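Four-year-old keeps getting out of bed after lights out

Posted in Parenting > Sleep and Bedtime
162 views

jemside_mum2

My son turned four in the spring and bedtime has fallen apart since we moved him out of the crib-style bed. Lights go out at 7:30. By 7:40 he is on the landing asking for water, then the bathroom, then a different stuffed animal, then to tell me something about a truck. This goes on until 9 or later. He doesn't scream or throw a fit. He just keeps coming out.

We have tried a sticker chart, which worked for four nights. We tried ignoring him, and he sat on the stairs and sang. My husband thinks we should hold the door shut, and I don't want to do that. My mother says he isn't tired and should go to bed later, but if he sleeps past 7 in the morning we miss the bus to Harnbridge, where his preschool is.

He still naps at preschool, an hour or a bit more. At home on days off he doesn't nap and he goes down a lot easier, though he is a bear from 4:00 on.

Has anyone fixed this without a lock or a gate? I would like to have my evenings back before August, when the new baby is due. We live in a small place and the stairs come down right into the living room, so he can hear the TV and us talking.

quinlan_road

You put the answer in your own post. He goes down easier on the days with no nap. Ask the preschool if he can have quiet time with books on his mat. Ours let my daughter do that once I put it in writing. Some places will say every child has to lie down for a set time, and then you can ask them to wake him after 20 minutes.

If they won't do either, your mother is right and 7:30 is too early. Move it to 8:15 for a couple of weeks and see. You may find he still wakes at the same time in the morning. Mine did.

What worked for the coming out part was passes. Two cards, cut from a cereal box, and he can draw on them. Each one is good for one trip out of the room — water, hug, truck news, whatever he wants. He hands you the card and you keep it. When the cards are gone, you walk him back, say "It's bedtime, good night," and that is the only thing you say. If he has a card left in the morning he trades it for something small. We did picking the breakfast cereal or choosing the music in the car.

The first night she used both in five minutes and then came out nine more times. The second night was nearly as bad. By the second week she was saving one under her pillow, and some nights she fell asleep holding it. We stopped using them after a few months without making any announcement.

Two things I would do before you start. Explain the cards in the afternoon, when he's in a good mood, and let him practice handing one over. And agree with your husband on the exact words, because if one of you chats on the way back to bed he will come out for that one.

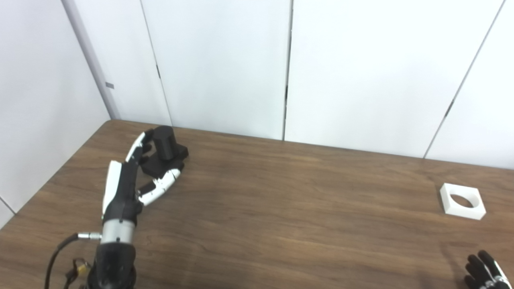 jemside_mum2 replied that the preschool will do the 20 minutes but won't skip the nap, and wanted to know if a bathroom trip has to cost a card. He was only out of diapers at night this winter and she didn't want him holding it in.

quinlan_road

No, I wouldn't charge for the bathroom. Take him right before lights out, and if he asks again let him go, with no talking and the hall light low. If it turns into five bathroom trips a night, then one is free and the rest cost a card. I'd mention it to the doctor too if he really does need to go that often.

bluekettle303

we just sat in the room until ours was asleep. took forever but he grew out of it. they all do

altico_dad

I agree with most of the above but would look at the noise too. We have the same kind of stairs. A fan in the bedroom helped more than the sticker chart ever did, and it was the fan we already had for summer. Put it across the room from the bed, on low. We also quit turning the TV on before 8:30.

On the new baby, I would start now and not wait. Whatever you change after the baby comes, he is likely to blame on the baby. If he is going to change rooms or beds again, do that well ahead as well. Ours went through it at the same age and we had to start over in the first month anyway, but the second time took three nights, since he knew the routine.

Don't hold the door. We did it twice and he was afraid of the room for weeks.

jemside_mum2

Thank you all. We made the cards this afternoon and he drew a truck on both of them. We're moving lights out to 8:00 to begin with and my husband has the words written on the back of an envelope. The fan is in the attic and I'll get it down tomorrow.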